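Section 4: Folding the table cards

4.1 Before you start

The Ollstead card set comes as flat sheets of coloured paper, one card to a sheet. Each finished card has a tall panel that stands up and a flap at the bottom that lies flat on the table. No glue or tape is used.

You will need:
One sheet for each card
A smooth, level surface
A ruler
A bone folder or the back of a spoon

Clean and dry the surface first. Crumbs and grit will mark the paper, and the paler colours show it most.

Note: Sheets are 300 mm long before folding. If you are using your own paper, trim it to this length or work out new fold positions from Table 2.

4.2 Making the base fold

1. Lay the sheet on the surface with the short edge toward you.
2. Measure 29 mm up from the short edge and make a light pencil tick at each side.
3. Place the ruler across the two ticks and score along it with the bone folder. Press lightly.
4. Fold the long part of the sheet upward along the score line until it stands on its own.
5. Hold the flap down with one hand and run a fingertip along the inside of the fold.

Caution: Do not flatten the fold completely. A card that has been pressed flat and opened again tends to lean backward.
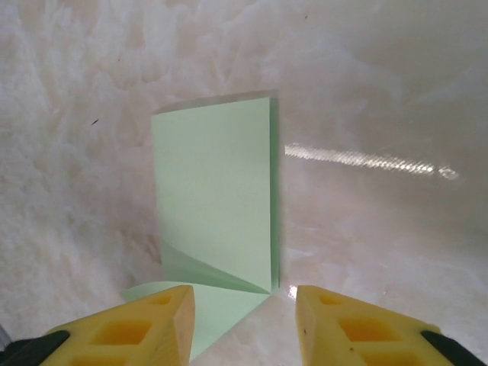

The base fold carries the weight of the card, so check it before going on to the side fold. Look along the bottom of the panel from a low angle. In the mint green paper, a crease that wanders off on a diagonal near the foot of the panel shows up as a wedge of deeper green, and the other pale colours behave much the same way. A small amount of this is fine on a card that will be seen from a distance. For a place card, open the fold, line up the ruler again and score a second time.

4.3 Making the side fold

1. Turn the card so the right edge of the upright panel faces you.
2. Pinch a narrow strip along that edge and turn it back, working from the top down.
3. Sharpen the fold between finger and thumb.
4. Let go of the card and check that it stands.

The side fold stiffens the panel. It can be left off for heavier stock, such as the Lemaire 323 — the base fold alone will hold that weight.

Note: Work on a hard surface. A soft cloth or padded mat lets the paper sink at the score line and the fold comes out rounded.
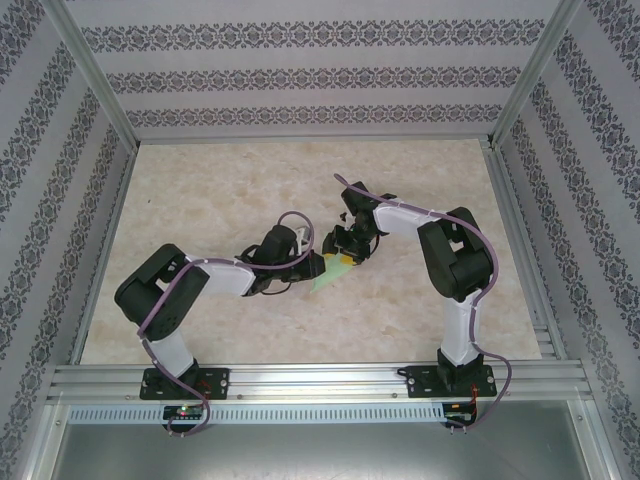

Simão Quintela wrote in to say that he gets a straighter card by doing the side fold first, while the sheet is still flat, and scoring the base afterward. Either order works with the lighter colours. With textured paper, keep to the order given in this section, as the doubled edge is hard to score through.

4.4 Storing finished cards

Fold the flap up against the panel and stack the cards loosely in their box, all facing the same way. Keep them out of direct sun. To order replacement sheets, quote part number 939 and the colour.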